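# Visit notes: gripper comparison at Ivetari

I spent most of a morning in September at Ivetari's collection workshop, mainly to compare two hand-held grippers before we commit to one for our own recordings. Fitriani Siregar runs the hardware side and had set aside both units plus a bench arm. Adi Harahap handles the recordings and showed me the file checks afterward.

The two candidates were the Mullo and the Grenard. Both are trigger-operated, parallel-jaw tools with a wrist-side camera. The Mullo is lighter and the trigger has a short travel. The Grenard has a longer trigger and a stiffer return spring, which I noticed in my index finger well before the end of the first set.

We used the same task for each: pick up a small metal part, turn it over, set it down inside a taped square. I did 11 attempts per gripper, then Fitriani did the same.

- Mullo: clean pickups on flat parts, some slip on angled edges. Jaw opening is read from the camera image, so it depends on decent lighting.
- Grenard: better hold on angled edges. Jaw opening comes from an encoder. Closing is slower.

My own preference after the first round was the Grenard for grip and the Mullo for everything else. Fitriani pointed out that the Mullo pads can be swapped for a softer grade, and that she had left the standard ones on so the comparison would match what ships.

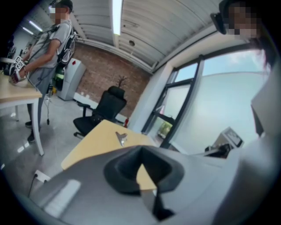

Cable routing took up more of the discussion than I had planned for. On both units the camera lead leaves the body near the heel of the hand. With the Mullo it runs straight back along the forearm. With the Grenard it exits to the side and tends to catch on the table edge when reaching low. A right-angle connector would fix it, and Ivetari has a few on order.

The controller is a Babalola unit shared between both grippers. It writes video and pose to one file with a common clock. Adi opened a Mullo recording of 3260 frames and a Grenard recording of 1097. The Mullo file had no gaps. The Grenard file had two short ones, both at points where I had tugged the cable. He flags gaps automatically and rejects anything longer than five frames, so this recording would have passed.

We then replayed one trajectory from each on the bench arm at half speed. The Mullo path reached the square. The Grenard path stopped short by the width of a fingertip. Adi suspects the camera-to-jaw offset in the config file, last measured before the mount was replaced. He will measure it again and send me the new replay.

Open items on my side:

1. Repeat the angled-edge test with soft Mullo pads.
2. Ask Grenard whether a lighter return spring exists.
3. Check pad wear at 3000 cycles. Ivetari has no figures past that.

Fitriani is lending us one Mullo with both pad sets until the end of the month.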